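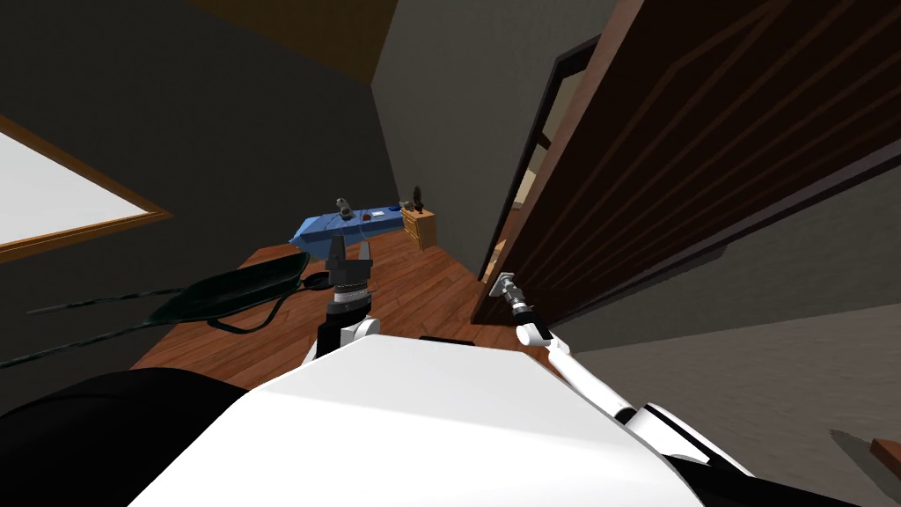 Wooden door with a silver handle.

Wallow (dice game)

Wallow is a dice game for two to six players, played online for chips or, under the older rules, for small stakes. Devised by Keir Gunn, first put out as a browser game on the Jiser site. Also called Kirkance Dice in early rule sheets, after the town where Gunn lived.

Play
Each player gets 14 chips and puts 2 in the pot. Five dice, up to three rolls. Sixes are kept, ones are "mud" and lock where they fall. Highest total of unlocked dice takes the pot. Three muds and the player is wallowing – out for that round, stake lost. Ties are re-rolled with one die.

Side bets came later, added by Morag Baxter when she took over the rules. The best known is the Fang, a bet that the next roll will show exactly two sixes. Pays four to one. Critics of the game say this is too mean for the odds and most regular players leave it alone.

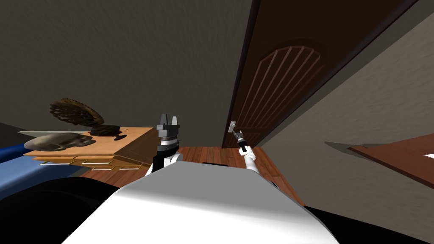
Can a player leave a round once the first dice are rolled?
A player can leave at any point, but the chips already in the pot stay there.

History
The first version had no chip limit and games dragged on for hours. The limit of 14 was brought in one July, along with the mud rule. Real money tables were closed soon afterwards and the game has been free to play ever since. The longest recorded session ran to 1,026 rounds, the biggest pot was 1,641 chips – both before the limit. Neither can be beaten under the curent rules.

Variants
Dry Wallow: no mud, two rolls only. Long Wallow: six dice, winner is the first to take to every chip on the table.

See also: Dice games, Social casino games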